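Mellor Interior Double Door Set
Granberg Joinery Supplies -- Internal Doors and Frames

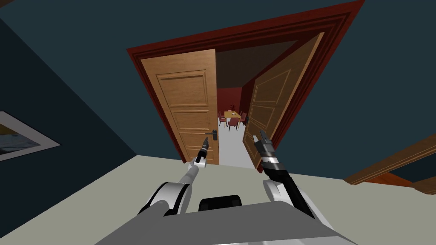
1 min read

The Mellor is a pre-hung double door set for halls, meeting rooms and older homes where a wider opening is required. Each set is supplied with two panelled timber leaves, a layered frame, hinges and fixing screws. Handles and locks are ordered separately.

Leaves are available in the Fulport and Zullby panel patterns, and both may be finished in clear oil or painted in any colour from the Granberg chart. Frames are primed at the workshop. A second coat should be applied on site within 50 days of delivery.

The set suits walls up to 87 mm thick. Extension jambs for thicker walls are made to order -- please allow 6 weeks. Sets ordered in August are held over until the annual stocktake is complete.

Order code: 447
Warranty: 6 years, leaves and frame
Delivery: metropolitan and regional, kerbside only

Customers seeking unusual sizes should send a measured drawing to Katsuhiko Tsuji, Technical Sales, before placing an order. Made-to-measure sets cannot be returned.

Page revised 9/11/25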